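# Zilus Tube Handling Set

Data card for the student project on laboratory tube handling, prepared by the Pukodis Robotics Club. The set was recorded by club members in May and is released for coursework and non-commercial study.
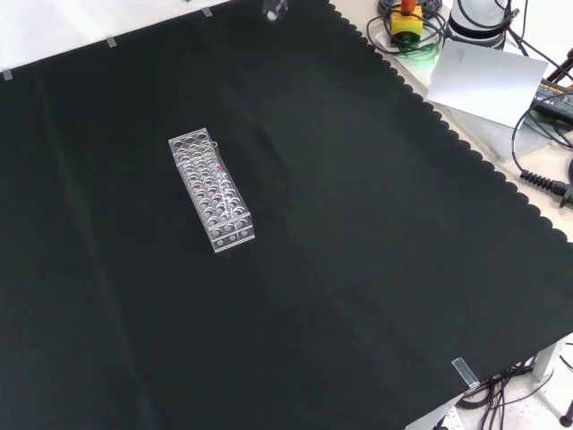
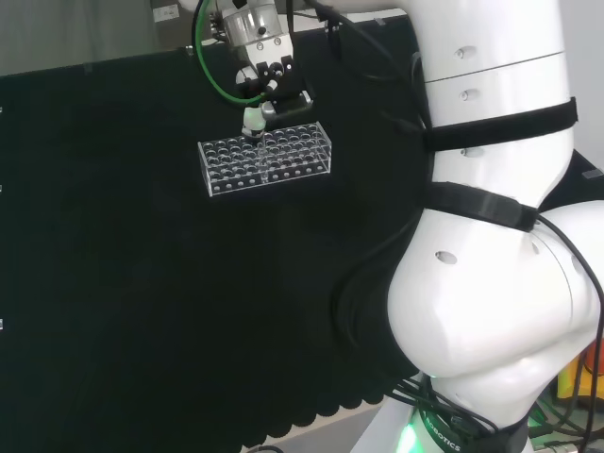
*Clear test tube rack on the black cloth: fixed camera (first), head camera (second).*

## Contents

| Item | Value |
|---|---|
| Episodes | 2,791 |
| Student operators | 16 |
| Longest permitted episode | 60 seconds |
| Camera views | fixed, head |

## Task

The operator guides the arm to place a clear tube in the rack or to take one out. Each episode carries a short written instruction and a result label, either `complete` or `incomplete`. Incomplete episodes have been kept - users who want successful attempts only should filter on the label.

## Collection

Operators completed a training session with Raymonde Sutherland before recording. Labels were entered by the operator and checked by a second student. Where the two disagreed, Grímur Thorlacius made the final decision.

## Known limitations

- Clear tubes and a clear rack are difficult to separate in the fixed view. Depth estimates there should be treated with caution.
- The position of the rack varies between sessions and is not recorded.
- In 40 episodes the head view starts late. These are listed in `late_start.csv`.

## Contact

Corrections should be sent to Kirsten Landry, project supervisor. Requests for the raw joint logs are handled by Milagros Urquijo.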